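Chapter 7
Voices in the Parish: Broadcasting and the Local Congregation

When Carla Ghanem was a girl in Mollau, her grandmother kept a wireless on the kitchen windowsill, between the bread tin and a pot of parsley, and on winter evenings the whole household was expected to be quiet for it. The service came from the chapel at Lidow, across the valley, and you could hear the coughing as well as the hymns. Years later, when she had become a minister herself and was asked to preach into a microphone for the first time, she found that she kept picturing that windowsill, and she says it did her more good than any of the advice she had been given.

We begin with her story because it brings us to the question that will keep us company for the whole of this chapter. What happens to a congregation when some of its members are listening from somewhere else? The earlier chapters looked at worship as something people do together under one roof, with all the draughts and creaking pews that go with it. Now we must think about the people at the other end of the signal – the housebound, the night workers, the merely curious – and ask in what sense they belong.

It is tempting to treat this as a modern puzzle, but letters were read aloud in churches long before anybody thought of transmitters, and a letter is also a voice from far away. Students who have already worked through Chapter 2 may like to look back at the section on travelling preachers, where much the same worry turns up in older clothes. Then, as now, people asked whether a teacher who did not live among them could really care for them.

Our main case will be the Thaweesak Hour, a weekly programme started by Shigeru Shimada and Yesenia Esquivel in a room behind the vestry at Lidow. It had no budget to speak of and, in its first July, it had 51 regular listeners who had troubled to write in. By the time Tomomi Kaneko took over the correspondence there were 300, and she answered them by hand. Her letter books survive, and we shall read from them at some length, for they are a good deal more revealing than the sermons. People wrote about their knees, their sons, their doubts about the Psalms, and very often about the weather.

Later in the chapter we turn to Ryota Ikeda's study of Nitine, where the parish gave up its broadcasts after a long and rather painful argument. His account is fair to both sides, and I would ask you to read it slowly before you decide who was right.

As you go along, you may find it useful to keep a page of notes on the word "present" and the different ways our writers use it. We shall want those notes again at the end.

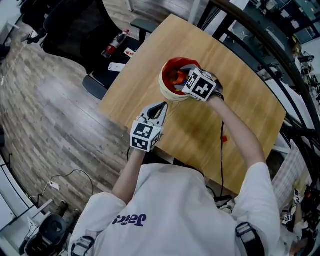 Fig. 7.1 At a light wooden table, in a white T-shirt.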